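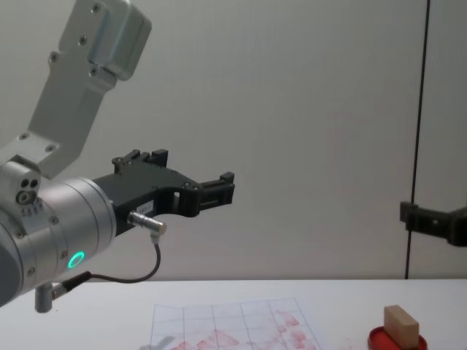

成功率の数字だけ出されても、どこにどう押せたのかが読み手に伝わらないよ、と研究会で言われてしまいました。押す動作そのものは悪くないのだから測り方を考えなさい、とも。おっしゃるとおりで返す言葉がなく、ここで相談させてください。

双腕ロボットのスタンプ押し、位置精度の評価方法について
投稿者：ますめ初心者　2026年8月27日

長文ですみません。修士課程で模倣学習をやっている者です。課題は、机に置いたマス目の紙に、右腕でスタンプを押していくというものです。遠隔操作で集めたデモは533本、方策はTeshome（うちの研究室で使っている模倣学習のコードです）をほぼそのまま使い、両腕ぶんの関節角とグリッパの開閉をまとめて出力させています。左腕はこの課題では待機が正解なのですが、出力には入っています。

評価は183試行やりました。「紙の上に印影が残ったら成功」という基準だとかなり良い数字になります。ただ、指定したマスに入ったかどうかとなると、とたんにあやしくなります。同じ紙に続けて押してきたので、どの跡がどの試行のものか、あとから見分けがつかないのです……。

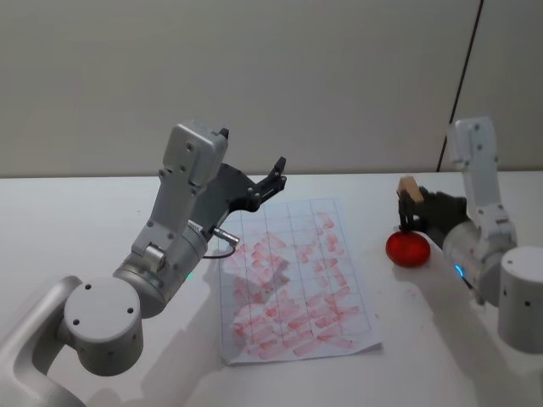

スタンプを持つ右腕と評価用紙。手前寄りほど印影が重なって濃くなっています。

いちおう試したことを書いておきます。頭部カメラの画像を試行の前後で引き算して、増えた赤い部分を新しい印影とみなす方法です。紙の奥のほう、まだ薄いところではうまくいきます。ところが手前の濃いところに重ねて押すと差がほとんど出ず、左腕の影が紙にかかるあたりも誤検出だらけになります。

お聞きしたいのは二つです。重なった印影からでも位置のずれを測る方法はあるでしょうか。それと、測れなかった試行は集計から外してもよいものでしょうか。紙を毎回替えればいいのはわかっているのですが、もう183試行やってしまったあとなので、できれば生かしたい気持ちがあります。どうぞよろしくお願いします。

みかんの皮

紙を替えましょう。以上です。

……だけではあんまりなので少しだけ。測れない試行を外すのはおすすめしません。重なって測れないのは「前にも押したところにまた押した」試行なので、外すと結果が偏ります。外すなら何試行外したか必ず書いてください。

北の格納庫

修士のころ似たようなことで泣いたので、他人事と思えず出てきました。長くなりますが、お茶でも飲みながら読んでください。

まず、今ある183試行は捨てなくて大丈夫だと思います。印影から測ろうとするから苦しいのであって、ロボット側のログが残っていれば、押した瞬間の手先の位置は関節角から計算できます。手先の高さがいちばん低くなった時刻を拾い、そのときの水平位置を紙の座標に直してあげてください。紙の四隅が写っている画像があれば、マス目の線を使って変換行列を出せます。紙の端が少し丸まっているようなら、端の線は使わず内側の交点だけで合わせたほうが安定しますよ。
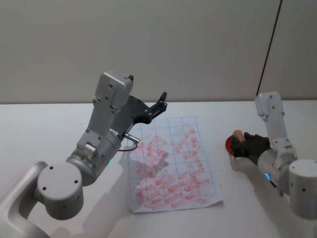

マス目は罫線が全部見えなくても、交点がいくつか拾えれば位置合わせに使えます。

気をつけてほしいのは、グリッパの中でスタンプがずれたり傾いたりすることです。手先の位置とスタンプの面の位置は同じではありません。以前Grovamnessという小さな共同プロジェクトでやったときは、これに気づかず一週間ほど、方策が悪いのだと思い込んでいました（持ち方が試行ごとに違っていただけでした）。対策としては、新しい紙に替えて16回だけ追加で押し、ログから計算した位置と定規で測った印影の位置を突き合わせます。そこで出た差の平均を補正に、ばらつきを測定誤差として論文に書けば、査読でもだいぶ話が通じやすくなるはずです。

それから、成功をひとつの数字にまとめないほうがいいです。私なら「紙に跡がついた」「指定のマスに中心が入った」「印影が罫線をまたがなかった」の段階に分けて表にします。紙の外の机に赤い汚れがつくようなことがあれば、それも別に記録しておいてください。原因が方策なのか、持ち運びの途中で触れたのかは、動画を見返さないと決められません。
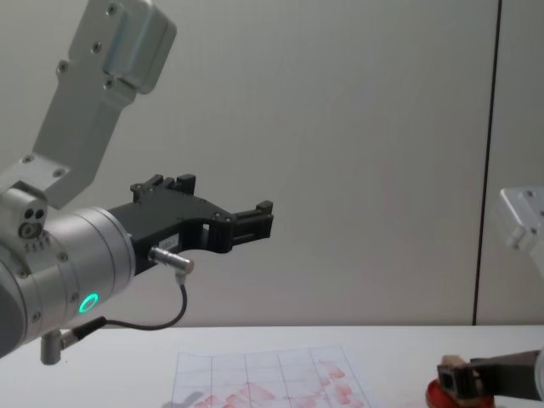 左腕のことも少し。待機が正解でも出力に含めているなら、まったく動かなかったかどうかは一度グラフにしてみるといいです。私のときは待機側がほんの少しずつ流れていて、その影の動きを画像の差分が拾っていました。デモの中の左腕の値を見て、ほとんど一定なら、評価のときだけ固定して比べてみるのも手です。固定したほうで差分の誤検出が減るなら、影が効いていたと言えますし、減らないなら照明か紙の動きを疑います。

7月にSkerksteadの勉強会で似た課題の発表を聞いたときも、質問はほとんど測り方に集中していました。みんな気になるところなんですよね。

ますめ初心者（投稿者）

お二人ともありがとうございます！　ログを確かめたら、関節角は全試行ぶん残っていました。ただ11試行だけ画像の保存が途中で止まっていて、紙の四隅が取れません。前後の試行で紙が動いていなければ、同じ変換行列を使っても構わないでしょうか。

北の格納庫

前と後の両方で行列を出して、差が補正のばらつきより小さければ使ってよいと思います。大きい場合は「測定不能」として試行数と一緒に表に残してください。16回の追加も、急がずゆっくりどうぞ。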